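How to Free Up Storage on Your Phone Without Deleting Your Whole Life

Phone Tips

The "storage almost full" message has a talent for showing up while you're filming something. Mine arrived in June, on a Sutirlow with 64 GB of space, of which I could account for maybe a third. These steps should work on most Android phones, though the menu names wander a bit from one maker to the next. 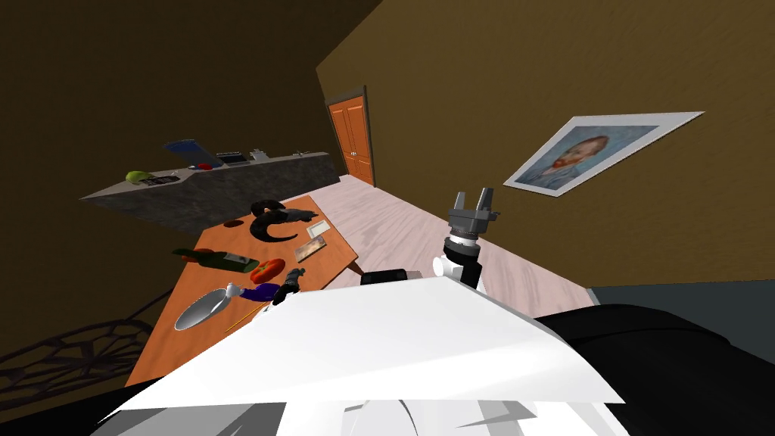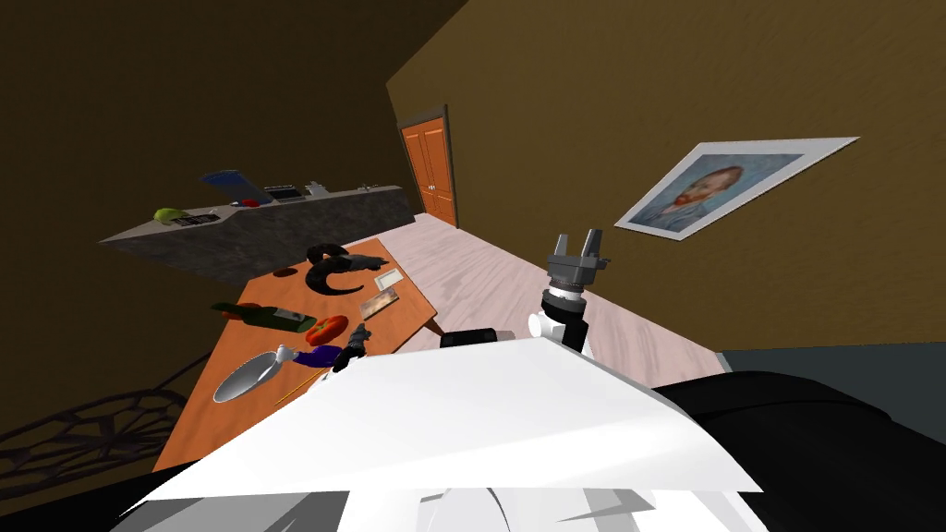
Step 1. See what's eating the space

Open Settings, then Storage. Give it a minute. You'll get a list sorted by type, and the biggest number is where you start. Ignore "System." You can't win that one.

Step 2. Clear the app caches

Go to Settings, Apps, pick an app, then Storage, then Clear cache. Do not tap Clear data unless you enjoy signing in to things. My worst offender was Clandance, a music app I'd opened twice, sitting on 666 MB of leftovers.

Step 3. Deal with the chat folder

Group chats save every picture anyone sends. I found 3327 of them, most wishing me a good morning. In your chat app, look for Manage storage, sort by size, and delete the long videos first. Then turn off automatic downloads or you'll be back here in 5 weeks.

Step 4. Move photos off the phone

Plug it into a computer with a USB cable, choose File transfer, and copy the DCIM folder across. Open a few of the copies before deleting the originals. Xiuying Yuan, who wrote in after my last storage post, skipped this check and would like everyone to know about it.

Step 5. Empty the trash

Deleted photos usually hang around in the gallery's trash for weeks, still taking up room. Open the gallery menu, find Trash, and empty it.

If you're still short after all that, a memory card will help, provided your phone has a slot. The Wokov I use for testing doesn't. The old Gajdoš in my drawer has one, plus a cracked screen and no charger I can find.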